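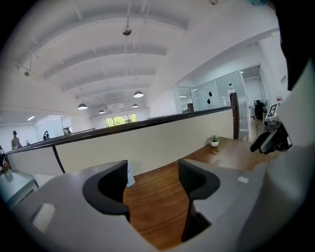 The gripper opened by itself for the first time on 07/03/2018, at the end of the long desk, with nobody's hand on the trigger. Fiona Dunbar wrote it down as an operator error. She was the operator, and the form had no other box that fit.

The second time she was holding it still, fingers pointed down the desk, waiting for the tracking to settle. The fingers closed, stopped, and opened again to full width. The log showed a command. It gave the source as trigger and the duration as four seconds.

"You squeezed it," said Alasdair Niven.

"I didn't."

He took the unit from her, put it down on the desk, and stepped away from it. They watched it for most of the morning. It did nothing. He picked it up and it closed.

Yupin Pongsiri had written the filter that sat between the trigger sensor and the motor. She pulled the trace and put it on her screen. Resting voltage on the sensor should have been flat. It drifted upward whenever the housing was held, and dropped when the housing was put down. At 67 percent of range the filter read the drift as intent.

"Body heat," she said. "The sensor sits against the shell. Your palm warms it."

"For how long?"

"It depends on the palm."

The fix took her 2 lines. She set the baseline to update on a timer and pushed the change to every Pova unit in the office. They ran 1,000 cycles on the bench without a false command. Niven closed the ticket.

Dunbar reopened it before she went home. The bench clamp was steel, she wrote, and had no palm. She asked for the same test with a person holding the unit, and for the motor current to be capped until it was done. Her reason was Sevgate, where the same sensor was going onto an arm that could lift almost as much as she weighed.

Mhairi Dalgleish, who ran the Sevgate schedule, called her about it.

"The arm has no one holding it," said Dalgleish.

"It has a teach handle."

There was a pause on the line.

"Who holds the teach handle?"

"You'd have to ask Agnes Moffat. It's her cell."

Dalgleish said she would call back. Dunbar kept the line open on the desk phone, put the gripper in her right hand, and started the timer. Her thumb was clear of the trigger. The trace lay flat for a while and then began, very slightly, to climb.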